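Numthorpe Page Light, clip-on reading lamp
Model 83, graphite or cream
Sold by Dekker

I've been selling book lights at Dekker long enough to distrust all of them, so read this page with that in mind. The maker, Fliltmont, calls the Page Light "the last reading lamp you will ever buy." I've heard that before. I own a drawer of last reading lamps.

What you get: a clip, a bendy neck, a lamp head with 4 brightness steps, a charging cable and a cloth pouch I can't see anyone using. The neck stays where you put it, at least on the one I've had at home since last winter. The clip grips a hardcover well. On a thin paperback it pulls the cover back, and no amount of praise on the box changes that.

The maker claims the "amber mode" helps you sleep. I read until two in the morning with it, so make of that what you like. It's easier on the eyes than the white setting, and my husband complains less. That's as far as I'll go.

Battery life is the other claim I'd take with some salt. The leaflet gives a figure for the lowest step only. Who reads on the lowest step? I charge mine every week or so, and I mostly read fat library novels, the last one 546 pages of people not talking to each other on a boat.

If you read on a tablet or listen to your books, skip this. A screen has its own light, and I don't care what the leaflet says about "mixed-format readers."
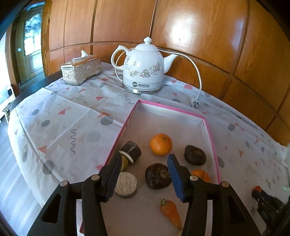

Returns are accepted if the lamp is unused and in its box. Cream shows ink and thumbprints, so order graphite if you read the newspaper in bed. The cream version is out of stock until August anyway.

Customer notes

"Fine. Brighter than my old Sokham, but the button is stiff." Riet Van Hecke

"I bought it for the train and the clip slid off my magazine. Works on books." Slavica Vukadinović

Charging: USB cable included, wall plug not included
Spare clip pads: sold separately
Page last checked: July 31, 2025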